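Rarham Robotics Club: Frequently Asked Questions

Last updated 4 May 2024

Who can join?

Anyone enrolled at Hayes, in any year and any major. You don't need to have built a robot or written code. Members of the public can't join, but they can come to the open evening in January.

What does it cost?

Dues are $5 per term. That goes toward tape, cable ties, replacement screws and the snacks we use as test objects. If the dues are a problem, write to the club address and we will waive them.

Where and when do you meet?

In the Trerkine Building, lower level, room 209. Come in through the loading side after hours, as the front doors lock early. The current meeting times are posted on the door and in the sign-up email. The door to 209 sticks, so push hard.

What is the club working on this year?

Our main project is called Plullar. The goal is to teach a two-armed robot to do small packing jobs, such as putting a snack bag into a plastic container. Members record themselves doing the job by hand with a pair of hand-held grippers, and the recordings are used to train the arms. We plan to enter the result in the spring packing challenge.

Do I get to use the grippers right away?

Yes, after a short walkthrough. Most new members do their first recording at their second meeting. You hold one gripper in each hand and work over a white surface on the table. With the snack task, one hand usually does the lifting and the other stays nearby with its jaws open, ready to steady the container if it slides.

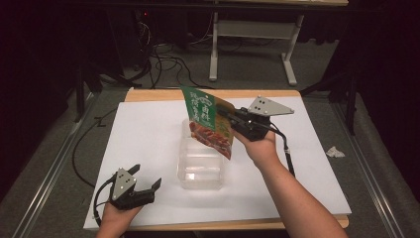

Keep your movements slow and even. A new person almost always goes too fast, and the fast recordings are the ones we end up throwing out. If you drop something, stop, say "drop" out loud so the person at the computer can mark it, and start over from the beginning.

How many recordings do you need?

The target for the snack task is 900 good ones before the end of the school year. A good recording starts with the container empty and ends with the bag inside it and both grippers lifted clear. Anything else gets marked and set aside. We keep the bad ones in a separate folder – please don't delete them, even your own.

Why snack bags?

They are cheap, they come in many colors, and they are harder to pick up than a box. The bag bends and the filling shifts. If you grab the middle, the bag tends to bulge and slip out of the jaws. Corners and sealed edges work better. Lay the bag flat beside the container before each try, and change its angle a little from one try to the next. 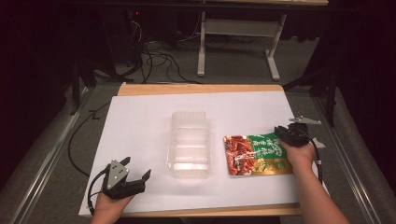 Snack task: left gripper open, right gripper on the corner of the bag.

Can I eat the test snacks?

Not the ones on the table. There is a separate bin on the shelf for eating. Bags that have been squeezed a lot get thrown away when they start to leak. If you have a food allergy, tell whoever is running the session, and you will be given sealed boxes or wooden blocks to work with.

What should I watch out for?

The cables. They run from the back of each gripper, and they will catch on the table if you turn your wrist the wrong way. Keep them beside your forearms and leave some slack before you start. Short sleeves or rolled sleeves are best. Take off bracelets and watches. Don't step over the cables on the floor behind the table – walk around.

My arms get tired. Is that normal?

Yes. Trade places after 2 sets. There is no prize for doing more, and tired recordings look different from fresh ones.

I can code but I don't want to do recordings. Is there something for me?

Yes. We need people to check the recordings, write the scripts that sort them, and look after the training computer. Everyone is asked to do at least one recording session so they know what the data looks like, but after that you can stay on the software side.

Can I get course credit?

Sometimes. Students in the intro automation class can use their Plullar work for the final project if they write it up on their own. Ask your instructor first, then send us the signed form. We can't backdate hours.

Can I take a gripper home?

No. They stay in the room, and they go back on their hooks with the cables coiled at the end of each session.

Who do I contact?

Charmaine Steyn handles sign-ups, the dues waiver and the course credit forms. Use the contact form on the club page and put "Robotics" in the subject line. Replies are slow during finals. For a broken gripper or cable, fill out the repair sheet in the room and leave the part in the red tray.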